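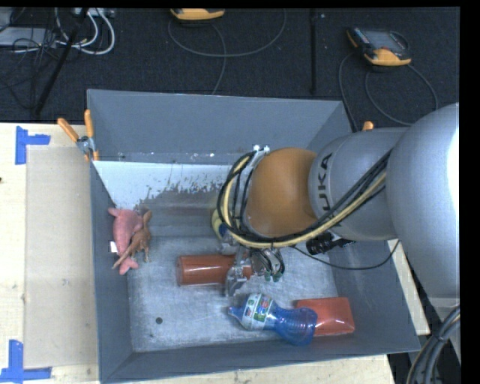 Wumpini Addo had promised her father she would be home by eight, and at twenty past nine she was still reading the planner's log with her shoes off and her tea gone cold.

The planner was called Poteo. It had been written at Fenodard by a man named Alhassan, who had since moved to the coast and who answered letters kindly but slowly. Poteo looked into the bin, thought of 196 ways to take hold of a thing, threw most of them out, and sent the best one down to the arm. Lately the best one had been strange. It wanted the dinosaur by the tail – always the tail – even when the bottle was lying there for the taking.

She rang home to say sorry.

"Is it the dinosaur again?" said Kwesi Addo, who had fixed radios since 1998 and liked to be kept up to date.

"It is. The scores look fine until the very end, and then the tail jumps up from 11th place and wins."

"And what happens at the very end?"

She scrolled down, mostly to please him, and there it was, a little function that gave extra credit to anything long and thin. It was left over from June, when the only job had been picking up pens for the Stimley order, and she had written it herself, with a rather proud comment on top.

"Oh, Papa," she said.

"I'll keep the soup on," said Kwesi.

She deleted four lines, kept the comment for sentimental reasons, and started the planner again. While it loaded she felt around under the desk with one foot, looking for her shoes.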